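Wendia folding city guide and transit map – review

I've got a drawer full of city maps, and most of them have been opened twice. The Wendia guide is different. I've just had nine days in Vemen with one in my coat pocket and it came home soft as a tea towel, torn at one fold and covered in biro, which I mean as high praise.

For anyone who hasn't come across them, it's a paper map of one town with a booklet stitched into the middle. One side shows the whole of Vemen, from the river suburbs up to the old quarry estates in the north. The other side has the bus and tram lines, drawn over the real streets instead of the usual tidy diagram. I can't tell you how much I loved this. On the diagram at the stops, Rivadeneira looks like it's at the far end of the world from the market district. On the Wendia map you can see it's a short walk over a footbridge, and so we walked it, nearly every evening.

We stayed in Rivadeneira itself, in a flat above a shoe mender's. It's a plain residential suburb and most guides give it half a line. Wendia gives it two full pages! There's the interchange, with every bus bay numbered, the covered walkway through to the tram platforms, the swimming baths, the Saturday flea market and a proper list of where to eat cheaply. The bay numbers were right every time I checked, and I checked a lot, as I'm the sort who likes to be at the stop early.

The booklet also has a section called Everyday Errands, covering chemists, launderettes, post offices and food shops, with a small symbol for the ones open late. This was the part my sister-in-law Gisela Ocampo pinched off me most often. She does the cooking when we travel and she'd sooner have a good corner shop than a cathedral. Opening hours were correct for all but one chemist, and that had a notice in the door about a change in April, so I can't hold it against a printed map.
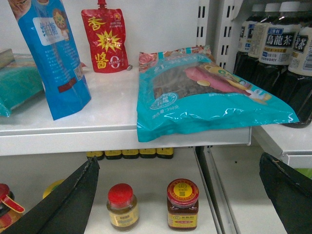
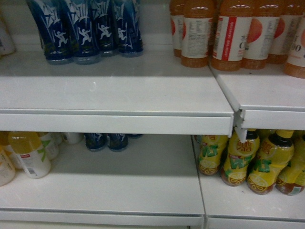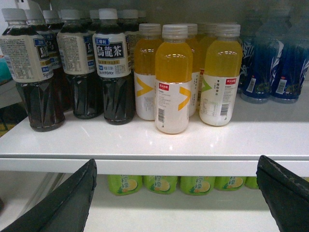 Groceries and bottled drinks on the shop shelves.

Back to the map. The paper is coated with something that lets you write on it but shrugs off drizzle, and we had drizzle. It folds down to the size of a passport, and it folds back the same way it came out – no wrestling on a windy corner. Print is small but crisp. I managed without my reading glasses outdoors, though not on the night bus, where I gave up and asked the driver.

I had the Nodis app on my phone as well, and for live departure times it wins easily. It knew when the 77 was running late, and paper never will. But the app only ever shows you the bit of town you've asked for. With the Wendia spread out on the kitchen table we kept noticing things: a canal path, a row of allotments with a tea hut, a little branch tram line that runs out to the reservoir and back. We rode that one on our last afternoon and had the front seats all the way.

Ainhoa Ibarra is credited with the walking routes at the back and I'd happily buy anything else she puts her name to. She writes the way a friend gives directions ("left at the bakery, and if the gate's shut go round by the school"). The northern loop takes you past the old pottery kilns and up to a viewpoint with benches. She says to allow a morning. We took most of a day, but there was cake involved.

Grumbles? The index is arranged by district and then by street, so you need to know which district you're after before you can find anything. With 884 entries that gets tiresome. The tram lines for the two eastern routes are printed in greens so alike that I followed the wrong one with my finger more than once. And the tear I mentioned came at the centre fold on day six or so, exactly where the interchange is, so I'd put a strip of clear tape along there before you set off.

I'd still buy it again tomorrow, and I'm hoping they do one for the coast next. The copy I used was the second edition, so check the cover if you're buying secondhand – the first one doesn't have the bus bays.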